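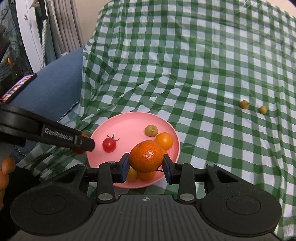 Grineck Outfield Records
Data card and README

Release 3, 02/06/2022

Contents

This dataset holds per-match fielding records for outfielders in the Skolia amateur baseball league. It covers six seasons. Each row is one fielder in one position in one match. A player who moves from left field to centre during a match has two rows, linked by match_id and player_id.

There are 1490 fielder rows in the main table and 535 rows in the throws table. Throws are recorded only when a runner was attempting to advance, or held at a base after a catch.

Files

fielding.csv — main table, one row per fielder, position and match
throws.csv — one row per recorded throw
parks.csv — fence distances and surface for each ground
corrections.txt — changes made to earlier releases, oldest first

All files are UTF-8, comma separated, with a header row. Several club names carry diacritics (Khổng is the usual one to break), so check the encoding if you open the files in a spreadsheet. Missing values are empty. A zero always means zero.

Fields in fielding.csv

match_id: text, unique to a match
player_id: integer, stable across seasons and clubs
position: LF, CF or RF
outs_played: integer, defensive outs while in position
putouts, assists, errors: integers, as ruled by the official scorer
chances_hard: integer, balls the scorer marked as difficult, caught or not
park_id: text, joins to parks.csv
source: S for scoresheet, T for Trivo export

Fields in throws.csv

match_id, player_id: as above
target: 2B, 3B, HP or CUT (cut-off man)
result: OUT, SAFE, HELD or WILD
hops: integer, empty where the scorer left it blank

How the records were made

The first four seasons were typed in from paper scoresheets. Each sheet was entered twice and the two versions compared; where they differed, the sheet was read again. The last two seasons were scored in Trivo and exported at the end of each season. Trivo stores innings as a decimal, so outs_played was recalculated from the substitution log.

Known problems

Scorers did not agree on what counts as a difficult chance. The Khổng club marked far more of them than anyone else in the paper seasons. Do not compare chances_hard between clubs without some adjustment for the home scorer.

The hops field is sparse before the Trivo seasons and should not be used for trends.

One ground had its right field fence moved in during May of the fifth season. It appears in parks.csv under two park_id values, one for each distance.

Ties and matches abandoned before the fifth inning are left out. Suspended matches completed later are kept under the original match_id.

Changes in this release

Player identifiers merged where one person had been entered under two spellings. Assists on relay plays now credit the outfielder as well as the cut-off man — earlier releases dropped the outfielder in the Trivo rows. Totals from release 2 will not match.

Use

Free for non-commercial use. Please cite as Grineck Outfield Records, release 3. Player names are not included and will not be supplied on request.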